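Minutes of the November meeting, Kekel Court Residents' Association

Held in the ground floor lounge. Started at 7:10 p.m., after the usual search for a chair that doesn't tip.

**Chair:** Špela Zupan
**Minutes:** Yaroslav Antoniuk
**Apologies:** the Atanasovs, and Unit 9, who sent theirs by shouting down the stairwell

## 1. Previous minutes

Approved with one correction. The October minutes recorded that the meeting "thanked" Mr. Atanasov for his remarks on the bike rack. He would like it known that he was asked to stop making them. Corrected.

## 2. Roof over the bike shed

Two quotes are in. The first is for corrugated Ondura sheets, fitted, at a little under $2,000. The second is from a man who looked at the shed for 90 seconds and said he'd knock it down for free. Both had supporters.

Špela pointed out that the shed leaks only at the north end, where the good bikes are. Unit 4 asked whether the good bikes could be moved to the south end. There was a pause while everybody thought about whose bikes would then go north.

Agreed to accept the first quote, provided the fitter confirms in writing that the gutter is included. Last time the gutter was "understood to be included" – it is still leaning against the wall behind the shed.

**Action:** Špela to write to the fitter. 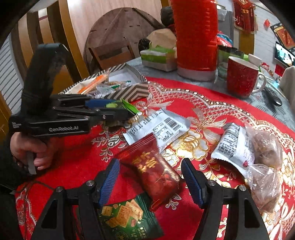
## 3. Laundry room hours

The sign says the room closes at ten. Unit 6 has been spinning towels at eleven and considers the sign advisory. Unit 5, which shares a wall with the dryer, does not. After a long discussion, of which I have spared you most, the closing time stays at ten and the last wash must go in by nine.

Unit 6 asked for it to be minuted that towels dry slowly. Minuted.

**Action:** Yaroslav to make a new sign with larger letters and no clip art.

## 4. Noticeboard

The cork is coming off and the lost cat poster dates from a cat that has since been found, fed and moved to Ohio with its owner. Agreed to buy a new board with a lock. Two keys, one for the chair and one for the minute taker, who did not ask for it.

## 5. Any other business

- The front door closer still slams. Unit 2 has been propping the door open with a phone book and was asked to stop. He asked where we thought he'd get another phone book.
- Parking space 4 belongs to Unit 4. This was discussed in June, August and October.
- Somebody has left a casserole dish in the lounge kitchen. Blue lid, no name. Claim it by the next meeting or it joins the association's property, currently a ladder.

Next meeting in January, same room. Closed at 8:50 p.m.

Y.A.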